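4.2 Division of Labor at the Disassembly Cells

The Nasstead plant takes in used desktop computers and recovers their parts for resale. Before April, each technician opened and stripped a tower alone.
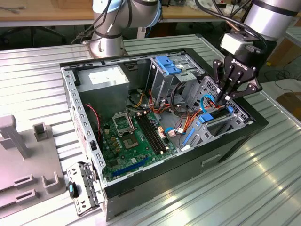
Under the Greltus program, two workers were reassigned from stripping to cell supervision. Interviews covered 14 employees on both shifts.

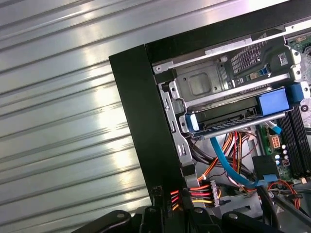 Which tasks did workers want to keep?
Most named cable removal and the sorting of reusable drives, which they regarded as skilled work.

Figure 3. Robot gripper and a worker's hand at an open tower. 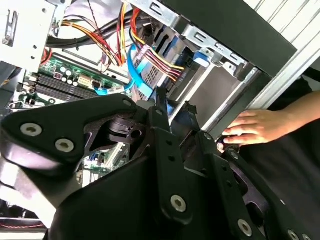 4.3 Changes in Skill and Pay

Pay grades were left as they were, although supervisors now expect technicians to record faults and adjust fixtures. Several asked for written training.

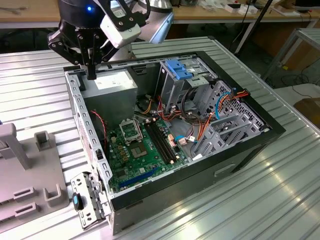

Danuta Makowska

The plant processes around 200 towers a week, and the pace of the cell now sets the timing of breaks.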